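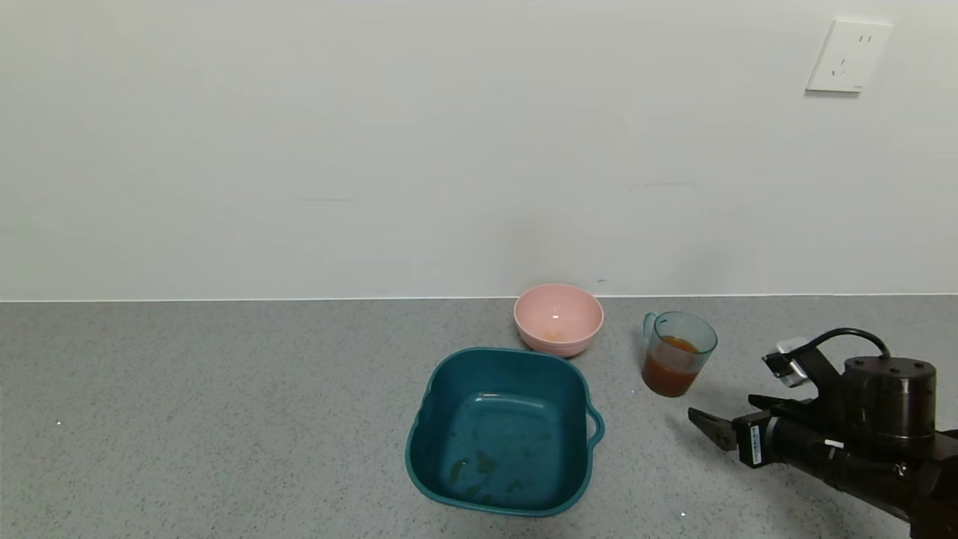 Mudwood kitchen notebook, June, started 6:40 in the morning

Coffee first, then the pouring station. I promised the early crew I would write this up properly, after my last entry turned into two lines and a grease spot, so please forgive me if I go the other way now and ramble.

The job is still the same small one we picked in the spring. A measuring cup with something red-brown in it, a pink bowl by the wall, the teal basin in front, and the Gradus arm coming in from the right. Cup to bowl, put the cup down, let go, back off. Any of us could do it half asleep, and most of us have, which is how it ended up at the top of the Barua list in the first place. When Nestunov asked what we would most like to hand over, I was expecting people to say the ovens or the heavy lifting. What they said was portioning. It's the standing in one spot with your wrist turned over, for the whole stretch before lunch, with about 652 meals going out of this building on a full day.

Settings as of this morning: the slower approach from ticket 2523, grip as before, wrist turn a touch later than last time. I left the basin where it was, close to the front, and wrote the position on the card so the next person doesn't have to guess. If you do move it, please change the card as well. I know I'm a bore about the card.

What I've been thinking over while standing here is how the morning has shifted around. The two people who used to portion now do the tasting and the labels, and they talk to each other again, which I had missed without noticing it. On the other hand, somebody has to stay near the arm, and that turns out a strange sort of tired. You aren't working and you aren't resting. I tried it myself for 34 minutes and came away with a stiff neck and a good deal more sympathy. My proposal is that we swap whoever is watching every half hour and write the swap on the board next to the breaks, so it counts as a proper task and doesn't get squeezed in between two others.

There's also the question of feel. Our older hands can tell a sauce is too thin by how it leaves the cup, and they used to say so out loud, and somebody would put it back on the heat. The arm pours thin sauce as willingly as thick. So I'd like a person to stir and taste every batch before it gets to this counter — a spoon and half a minute, that's all I'm asking for.

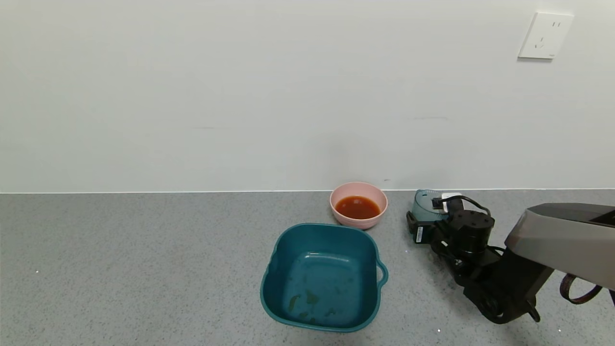 Who decides when the arm stops for the day?
Whoever is watching it decides, and they don't need to ask a supervisor first. Press stop, write down the time, and go back to pouring by hand until the batch is done.

I'd like that copied onto the wall sheet in the same words. We had a bit of muddle over it last month, with people waiting for permission while the batch sat there, and I felt bad about that, as the instructions were mine.

Cleaning, next. The fingers have that crosshatched surface and the long slots, and both are the kind of thing food dust loves to settle into. Wipe them down at the end of the shift with the soft brush from locker 421, along the slots first and then across the grip. Arm off before anybody puts a hand near it, every single time, even if you're only reaching for one speck. The basin gets washed along with everything else, and I'd be grateful if we stopped treating it as belonging to the robot. It's a basin.
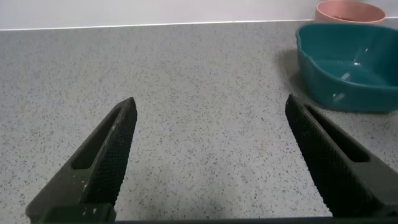 Gripper open over the counter, teal basin to the right and the pink bowl behind it.

Still to do: ask Nestunov for a shorter cable loop, or at least a clip for the one we have. Find out from the evening crew whether they want the station at all, or would sooner have the counter to themselves. Add the watching swap to the rota. I'll try the thicker sauce after lunch if the counter is free, and put the settings on the next page.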